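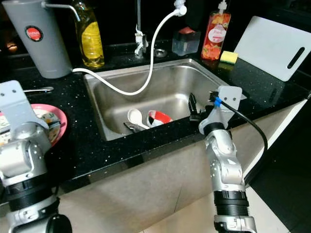 Madalena Serrano has been building her two-arm dish handler at home since July, and she let three of us from the workshop come over to see it. The kitchen is small and the counter is dark stone, which she says gave her trouble with the first arm mounts. Both silver arms come up in front of the sink, with a pink plate of scraps by the left one and a red and white piece tipped over in the basin. Her control box is a Tondmont board in a Volberg case.

We stood by the fridge and asked questions. Power comes from one supply under the table - she wants two. The joint code is 3961 lines, most of it written by Miłosz Kurek, who has not seen the machine in person.

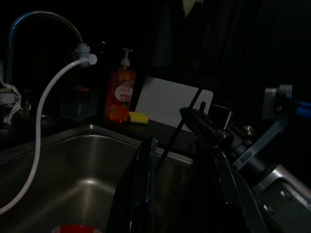

Grip was the topic I had come for. My own build drops anything round, and Hélder has the same problem with his Tenetti motors. Madalena works with a camera down at the wrist, so the black fingers are always in view, along with whatever is behind them, such as the white cutting board and the yellow sponge. She has saved 1000 short runs so far and keeps the bad ones in a separate folder. 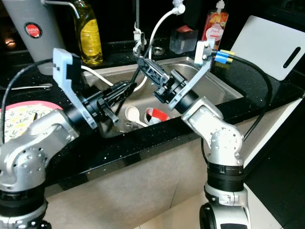

*2 min read*

The brackets took her nine tries. The ones on there now are pale blue-gray and sit on top of each wrist, and she will share the drawings. Cable routing is still open. Hélder suggested clips along the outside of the arm - I would use a sleeve.

We left at 9 with a bag of spare screws. Next visit is to Benedita's garage.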